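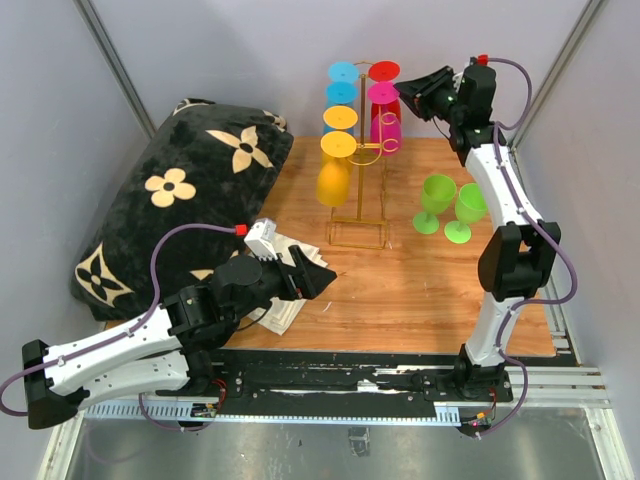 Evander Matheson asked on the project list whether the success score should drop when an arm hangs a goblet on a different loop from the one the demonstrator used. It should not. Any open loop on the correct side counts. The steps that follow assume this rule.

4.2 Running the goblet rack evaluation

1. Place the rack on the tabletop within reach of both arms.

2. Load the start state from the Rennie task sheet. In the late-stage start, 6 goblets hang upside down and 2 stand upright on the table, with 2 loops open.

3. Load the Callero policy checkpoint. Use the one saved at step 2000 unless you are repeating the ablation.

4. Start the episode. The limit is 300 seconds.

5. Score each goblet separately. A goblet that hangs by its foot with the gripper clear gets full credit. A goblet that is lifted and set down again gets half.

Note: Results from the late-stage start are not comparable with full-rack runs. Report them in separate columns.

Caution: Keep hands out of the workspace until both arms have stopped. Check that the wrist cables can move freely before each episode.

Related sections
4.1 Collecting demonstrations
4.3 Resetting after a dropped goblet
5.1 Exporting scores

This site uses cookies to remember your settings. Accept | Manage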